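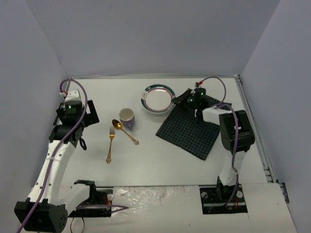 Rustad's shared lunches to move to the old school hall

The weekly shared lunch in Rustad will move to the old school hall in April, after the lease on its present room in Zivard Street runs out.

The lunch started with 17 people and now has 31 on its list, most of them over retirement age and living alone. The Zivard Street room has one sink and a single oven, and in winter some guests have had to eat in the corridor.

The school hall has a full kitchen and a level entrance from the car park. The council has agreed a rent-free period of six months, after which the charge will be reviewed.

A meal will still cost £3, paid at the door. Soup and bread come first, followed by a hot dish and pudding. Plates, cups and cutlery are provided, but anyone who needs adapted cutlery should bring their own.

The Vovora bus stops outside the hall at 11.40 am and lunch is served at noon. Return buses leave from the other side of the road.

People who want a place should ring the Prolto advice centre before noon on the day before the lunch. The centre also keeps the waiting list and takes notes of any food allergies.

Print this page | E-mail this to a friend

Contact us | Copyright Rustad Local News | Back to top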